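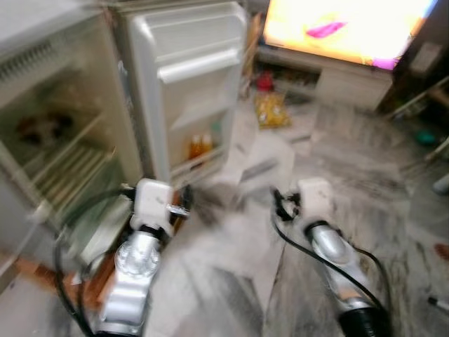

Abílio Magalhães

Prev by date | Next by date | Prev in thread | Next in thread | Index

Subject: Re: Door gasket on small fridge, replace or repair?
Date: August 16, 2026

> I have a small Fonemetti under the counter in my rental unit.
> The door seal has gone stiff on the hinge side and there is a
> gap at the bottom corner. The motor runs most of the day. The
> parts place wants 40 dollars for a new gasket, plus shipping.
> Is it worth it on a fridge this size, or should I try to fix
> the old one? Also, the tenant says there is water under the
> vegetable bin. Same problem or a different one?

I would try the old one first. I had a stiff seal on mine in March and got it back without buying anything.

Unplug the fridge and wash the whole gasket with warm water and dish soap. Get into the folds with an old toothbrush. A lot of what feels like hard rubber is dried syrup and crumbs. Then go along the stiff part with a hair dryer on low, a hand's width away, and pull the lip outward with your fingers while it is warm. Don't stay in one place or the plastic liner will soften. Close the door on it and leave it to cool before you plug it back in.

For the corner, look at the door before you blame the rubber. If the top hinge is loose the door sags and the gap shows up at the bottom, on the handle side as a rule, but I have seen it the other way too. On the Fonemetti I had there were 4 screws under the plastic cap. Two were loose. Tighten those and check again with a strip of paper. Shut the door on the paper and pull. You want some drag all the way around.

If you do end up buying, measure the old gasket from outside edge to outside edge and don't trust the model number. Salgado sells one that is listed for several small fridges, and the one I got was 4 millimeters short on the long side. They took it back, but I paid the postage. Vistance cuts them to size. I have not used them for a fridge, only for a chest freezer, and that one is still fine. A new gasket comes folded in the box and will have kinks in it. Lay it in a tub of hot water for a while before you fit it.

The water under the bin is probably a different problem. On the kind that drains to a pan in back, there is a small hole at the bottom of the rear wall and it plugs up. Clear it with a pipe cleaner and pour a little warm water down. If it runs through to the pan you are done. A bad seal lets in damp air, so you get more water than usual, and a half-plugged drain that was keeping up before won't keep up now. I would do both jobs on the same visit.

Is the fridge level? Mine wanted the front feet a bit higher so the door would swing shut by itself. With a tenant in there that may save you more power than the gasket.

Let me know what the paper test shows.

Abílio

Recent in this list:
Grillport igniter clicks but won't light (28 messages)
Vistance freezer gasket, how long to ship?
Defrosting without pulling the shelves
Dryer vent through a brick wall
Re: Salgado returns address
Quiet fan for a pantry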